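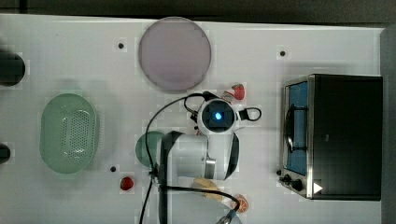 Figure 1. Tabletop layout for Exercise 3: plates, colander, toaster oven and play food, viewed from above.

Unit 8. Sorting and Placing Household Objects
Course handout, Hirkley Occupational Studies
Revised 22 February 2023

8.1 Purpose

This unit covers the arrangement of small kitchen items on a shared work surface. The material is used in two later units (meal preparation tasks, clearing and storage tasks), and the terms defined in 8.2 are assumed from this point on.

Play food is used in all exercises in this unit. It does not spoil, it can be washed between groups, and pieces of the same type are close enough in size that layouts can be repeated.

8.2 Terms

Surface. The area of the table available for placing objects. The edges of the surface are the edges of the table unless tape is laid down.

Receiver. Any object that another object can be put on or in. Plates, bowls, trays and colanders are receivers.

Item. Any object that is to be moved. In this unit all items are pieces of play food.

Fixed object. An object that stays where it is for the whole exercise. The toaster oven is a fixed object in Exercises 1 to 3. It becomes a receiver in Exercise 4, where the door is used.

Clearance. The free distance between the outer edges of two neighboring objects.

8.3 Receivers

Receivers differ in how much they tolerate an inaccurate placement. A flat plate accepts an item from any side, but a round item set down near the rim may roll off. A colander has walls and will hold a round item once it is inside, but the item has to be lifted over the wall first. The drainage holes have no effect on placement at this scale; they matter in Unit 9, where water is used.

The layout in Figure 1 has three receivers: a mauve round plate, a smaller green round plate and a pale green oval colander. The two plates differ in both size and color, so an instruction such as "the green plate" identifies one of them. "The green one" does not, given that the colander is also green. Students should write out the noun in every instruction.

An oval receiver also has a long axis and a short axis. Record the direction of the long axis when drawing a layout. Round plates need only a center point and a diameter.

8.4 Items

Items are grouped by how they rest on the surface.

Group A, rolling. Round fruit and vegetables. These need a level surface and a gentle release.
Group B, stable on one side. Slices and halves, such as the orange slice in Figure 1. These lie on a cut face.
Group C, irregular. Pieces such as the strawberry, which narrow toward one end and may settle at an angle.

Some pieces are hard to name from their shape alone. A plain red round piece may be taken for a tomato by one student and a cherry by another. Where this is likely, agree on a name before the exercise and enter it on the layout sheet. The name does not need to be correct – it needs to be the same for everyone at the table.

8.5 Drawing a layout sheet

Draw from directly above. Show the table edges first, then the fixed objects, then the receivers, then the items. Where one object covers part of another, complete the hidden outline with a dashed line. Label each object with its agreed name. Do not use color as the only label, as sheets are copied in black and white.

Marks on the tabletop may be used as reference points if they are permanent. Figure 1 shows three small black dots, at the upper left, upper right and lower left. A layout can be measured from any two of these. Crumbs, tape ends and pencil marks are not reference points.

8.6 Exercises

Exercise 1. Place one Group B item on the large plate. Repeat with the small plate. Note which required more correction.

Exercise 2. Place one Group A item in the colander without touching the wall.

Exercise 3. Start from the layout in Figure 1. Move all fruit to the colander and leave both plates empty. Write the instructions before starting, one movement per line, and follow them in order. Do not revise during the run.

Exercise 4. As Exercise 3, but with one slice placed in the toaster oven. The oven is unplugged for all coursework. The movements for opening and closing the door are written as separate lines.

Each exercise is run up to 8 times per group. Return the layout sheet and the written instructions together.

8.7 Reading

Asfaw workbook, section 27, on naming objects in written instructions.
Zimine tables, for clearances between round receivers.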